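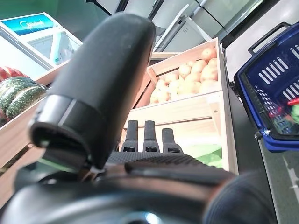 Photo: Jonatan Dalen

I have been meaning to write about soup since February, when the boiler went and I spent the best part of a fortnight in two cardigans with a pan on the hob from breakfast until bedtime. I wouldn't call myself a good cook (my sister would fall about laughing if I did) but I do make a decent vegetable soup, and it all goes back to my old landlady, Hjørdis Granström, who let me the top room of her house in Kutville when I was twenty-three and had never boiled anything but an egg.

Hjørdis made soup every week of the year, summer included. She had one enormous dented pot that lived on the back ring and a ladle with a bent handle, and she would call up the stairs at six o'clock whether I had asked for supper or not. There was always more than two people could eat. The rest went into old jars and off to the neighbours, and the jars came back a few days later with something else in them, plum jam usually, or once a great quantity of buttons.

The main thing I learnt from her was to be slow with the onions. I used to give them five minutes and think that was generous. She gave them forty, on the lowest heat, with a lump of butter and a pinch of salt and the lid a little bit ajar, and she'd go off and do the crossword in the meantime. They should be soft and sweet and barely coloured. If they catch, add a splash of water and pretend it didn't happen.

After that it is whatever you've got. I like carrots, a leek if there is one, celery (the leaves as well, please don't throw the leaves away!) and a potato to thicken it up. I weigh almost nothing, but for those of you who write in and tell me off about it: 200 g of red lentils to a big pot is plenty, and 100 g will do if you want something thinner that you can drink from a mug. Stock cubes are fine. Hjørdis used them and she was the fussiest person I have ever met.
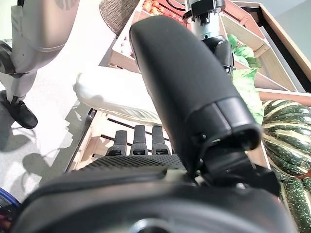

Page last changed in February

Anyway, back to the boiler. On the third evening without heating I had Anneli Peltonen from downstairs up to eat with me, as her flat was every bit as cold as mine, and she brought a loaf of rye bread and half a jar of pickled cucumbers. I'd never put pickles in soup before. She chopped them up very small and dropped them in right at the end with some of their vinegar, and I have done it every time since. It wakes the whole thing up. She says dill is compulsory too, and I've given in on that one, although I still think it gets stuck in your teeth.

We ended up doing it most nights, taking turns with the pot and carrying it up and down the stairs wrapped in a bath towel. Noémie from the ground floor joined us for the last few and made a leek and potato one so smooth I was quite put out. She passes hers through a sieve, it seems. I haven't got the patience, and I rather like a lump.

The boiler is mended now and I'm down to one cardigan, but the pot is still out. There's a batch in it as I type this, with the end of a cabbage and some parsnips that had gone a bit bendy in the drawer. Bendy parsnips are perfectly all right in soup, by the way. Peel them a bit thicker than usual and cut out the woody middle if they're big ones.

Several of you asked about freezing. Yes, do, but leave a good gap at the top of the tub, and freeze it before any cream goes in. Label it as well. I had a lovely surprise last week when I defrosted what I thought was leek soup and sat down to a bowl of stewed apple.

Next time I'll try to write down the rye bread, if Anneli will let me.

Recent posts
Two cardigans and no boiler
What to do with too many jars
In praise of the bent ladle
Plum jam, the long way round
A walk through Kutville in the rain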